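Web Content Coordinators Forum > Migration and Templates
Department news: one shared feed or separate feeds?
Posted in July by Fouzia Tanoli
Print this thread | E-mail this thread

ftanoli
We are moving the college site to the new responsive template and I need to settle the news structure before the content freeze. Current state: 11 departments, each with its own news page, each page edited by hand in its own folder. Girville (our campus town, also the name of the main site) has a separate news page run by the communications office. The same story is often pasted into two or three places, and the copies drift apart after the first correction.

The proposal is a single pool of news items in the CMS. Each item gets one department tag and any number of topic tags. Department pages pull from the pool by tag. The home page pulls whatever communications marks as featured.
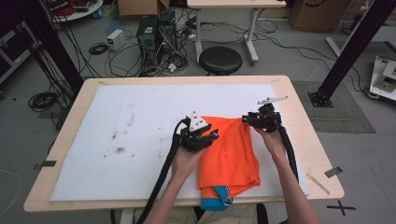 Editors would keep publishing rights for their own tag and would lose the ability to edit the page layout. Two departments have objected to the second part. I would like to hear from anyone who has run this setup for more than a year, especially on permissions and on what happens to old URLs.

twogan
We run it. Permissions are fine as long as you set them on the tag and not on the folder. Our first attempt used folders, and every joint story between two departments had to be owned by one of them, so the other one made a copy. Same problem you have now.

For old URLs, export the full list before you touch anything. Ours had stories going back to the previous two templates, and a good share of inbound links pointed to those.

nour_f
I would argue against the single pool. The department pages at our place were read mostly by current students, and the communications pages were read mostly by applicants and local press. When we merged them, every item got rewritten in the press release voice, and the departments stopped posting. Room changes, lab hours and visiting speakers disappeared from the site and went to e-mail.

Separate feeds with a "share to home page" checkbox would have been enough.

twogan
That is an editorial rule, and the data model didn't cause it. You can have one pool and let departments write however they like. Communications only needs to touch the featured items.

nour_f
In theory. Once communications can see an item in its own list, it edits the item. Ours was editing headlines within a week. If you go with a pool, hide untagged and unfeatured items from that group by default.

ftanoli
That filter is possible. The CMS has saved views per group. I will test it.

Amna C.
A point on summaries, which no one has raised. If the department page shows a summary pulled automatically from the first part of the body, you get text that stops in the middle of a sentence. Readers land on a list of half sentences, all starting with the department name and the person's job title. Make the summary a separate required field. We cap ours at 200 characters and show a counter. Titles are capped at 80.

Editors complained about the extra field for the first month and then stopped.

twogan
Agree on the required field. I would set the title limit lower. At 80 the title wraps to four lines on a narrow phone in our template.

Amna C.
Depends on the type size. Ours wraps to three, and the staff appointment items need the room. "Appointed Interim Associate Director of" uses up half of it before you get to the office.

bdurrani
I did the redirects for the Wallden campus site. Steps in the order I would do them again:

1. Export every published URL, including PDFs.
2. Crawl the live site separately and compare it with the export. The difference is your list of orphan pages.
3. Sort the pages into keep, merge and retire. Get a name from each department against each decision.
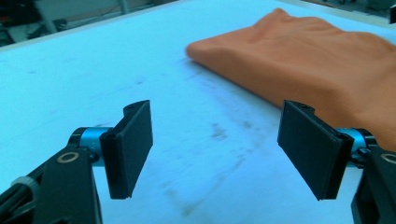 4. Write the redirects for keep and merge one to one. Do not send a whole folder to the new landing page.
5. For retired pages, return a 410 and leave it.
6. Rerun the crawl after launch and check the server log for 404s every morning for the first two weeks.

Step 3 took longer than the rest combined.

nour_f
I disagree with 5. A retired news item costs nothing to keep. We moved ours to a plain archive with no navigation, a date at the top and a line saying the content is not maintained. Former staff and alumni do look for those pages.

bdurrani
It costs something at every accessibility review. Old items have images without alt text and scanned attachments, and an archive is still in scope under our policy. Yours may differ.

nour_f
Ours exempts archived pages if they are labeled and unchanged. Worth asking before deleting anything.

ftanoli
I have asked our policy office and will post the answer. For now: single pool, rights by tag, required summary field, communications view filtered to featured items. The title limit stays at 80 until I can check the wrap on the test site. The two departments that objected will get a sidebar block they can edit freely. Retired items are on hold.

twogan
Put a height limit on that sidebar block.

Related threads
Byline field: person, office or both?
Uro theme: news list ignores featured image crop
Default category shows as "Uncategorized" on every post
Awan form plugin and department contact pages
Closing comments on old news items in bulk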